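Prulisholm robotics lab opens up its planning software for pouring and handling drinks

June 27, 2019

The robotics software group at Prulisholm has released Stesirard, a motion planner that decides how an arm should reach for something when there are other things standing close by. The code went up this morning, along with the test logs and a short guide to getting it going on your own arm.

Plenty of planners can steer an arm around a box or a wall. What makes this one fun is that it plans the reach and the pour together. Before the arm moves at all, the software asks whether the grip it is about to choose will still make sense once the object has to be tipped, and if it won't, that grip is thrown out early. Older versions of the group's code picked a grip first and worried about the rest afterward, and the arm would regularly end up with its wrist jammed against a joint limit and a full bottle in its fingers.

"We used to spend 30 seconds finding a beautiful path to a useless grip," said Mathias Bühler, who wrote most of the search code. "Now the useless ones hardly get looked at."
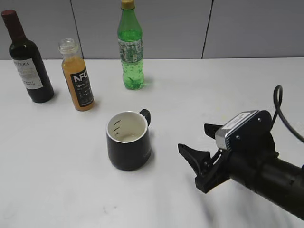 Stesirard starts from a rough 3D map of the table and keeps a list of possible grips for each object, scored by how much room the fingers have on the way in. Mugs turned out to be a great workout for the scoring. A handle gives the gripper something narrow to close on, but it also limits the directions it can come from. With the black mug out in front, its handle on the right and the open fingers coming in from that same side, there is a short, direct approach to consider, and the three bottles farther back matter mostly for what the arm does next. The planner checks that next move too, so a grip that looks perfect at the handle can still lose to a slightly clumsier one.

Perception got its own round of work. Clear plastic and dark glass both give depth cameras trouble, and the group's earlier maps often had holes where a bottle should be. The new release fills those in by fitting simple shapes to the outline in the color image, then adds a safety margin that shrinks as more views come in. It's a simple trick, and it works surprisingly well!

The team ran 400 planned reaches for the release. Median planning time came out at 41 milliseconds on an ordinary desktop computer, fast enough to replan while the arm is moving. Of the failures, most came from objects placed right at the limit of the arm's reach, and all of them are in the logs.

Ambros Hämmerli, who looks after the tooling, is just as happy about the replay viewer. It lets you step through a finished plan and see every grip that was rejected and why. Camenzind, the group's older simulator, can load the same files.

A version with two-arm support is planned for September.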